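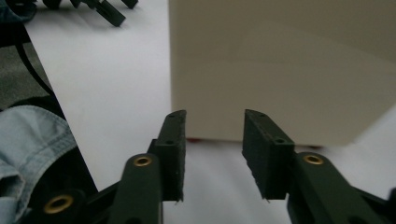

Gripper build: things I wish I'd written down the first time

Posted 6 January 2023, filed under Workshop

I've now put together more of these two-fingered hand grippers than is sensible for someone with one small bench, and every time I start a new one I find I've forgotten half of what I learnt on the last. So this page is mainly for me, but a few of you from the Lasley workshop asked for it as well, so help yourselves.

Printing the fingers

Print both finger blocks in one go, on the same plate, from the same reel. I did a left one in September and the right one much later from what I thought was the same dark green, and they came out a hair different in size. You wouldn't think it would matter but the tips never met square and I ended up redoing the pair. Lay them on the long flat side. If you stand them up on end the layers run the wrong way and they snap across the screw hole (ask me how I know!).

Clean the screw holes by hand with a drill bit held in your fingers. Don't put it in the power drill, it grabs and melts the plastic and then you've got a hole that fits nothing.

Give the arms a light rub with fine paper where they pass each other. Only the faces that touch, the rest can stay rough.

Joints

Every pivot gets a metal ring. I tried plain printed holes on my first set, and they went sloppy after a couple of evenings of opening and shutting. The brassy ones I use come from Fakhoury, in a bag of 300, so I shall be leaving them to somebody in my will.

Press them in with the vice and a scrap of wood on each side. Slow squeeze, stop, look, squeeze again. If one goes in crooked, push it right back out and start over – trying to straighten it halfway just chews up the hole. A tiny dab of grease, and wipe off whatever comes out the sides, or it'll find its way on to the pads.

Do the bolts up until the arm stops wobbling, then back off a touch. The arm should drop under its own weight when you tip the whole thing over. If it hangs there, it's too tight.

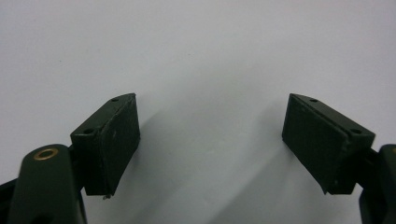
Pads

The bit that gives me the most grief, every time. The lining has to go on the inner face only, flat, with no bubbles, and it wants to go everywhere else instead.

What works for me: wipe the plastic with meths, let it dry, then stick the lining on oversize and trim it once the glue has gone off properly. Overnight is best. A new blade for each pad sounds wasteful, but a tired one drags the edge and leaves it all fluffy, and fluffy edges pick up every hair and crumb in the house. I keep an old toothbrush in the drawer for cleaning them between goes.

I've used the Cluletti sheet and the Direo one. Cluletti is softer and holds small smooth things nicely, Direo lasts longer and is easier to cut. I've gone back and forth and currently I'm on Direo, mostly out of laziness.

Checking they line up

Do this over something white. A big sheet of paper taped to the bench is fine. Against a cluttered bench you can't judge the gap at all, your eye keeps sliding off to the screwdrivers. Open the fingers fully and see whether both tips come up to the same height and lean in by the same amount. Then close them slowly on a strip of thin card and tug it. If it pulls out easily from the top and sticks at the bottom, the blocks are leaning outwards and you want a washer behind the lower screw.

After that I open and shut them 146 times. Why 146? It's how many I managed during one radio programme, and I've stuck to it. Then go round all the bolts again, as there's nearly always one that has crept loose.

Odds and ends

Start your gripping practice on small light things with plain sides. Tape is a pain, bottle tops are easy, and coins are just showing off.

If you're making a pair, finish one completely before starting the second. I know it seems quicker to do each step twice but you'll mix up your lefts and rights.

My last one took 57 bits in all counting washers, so use a muffin tin to sort them. Mine is never going back to the kitchen now.

Still to sort out: a better way of clamping the lining while the glue sets. Bulldog clips leave dents. If you've got something that works, leave me a comment.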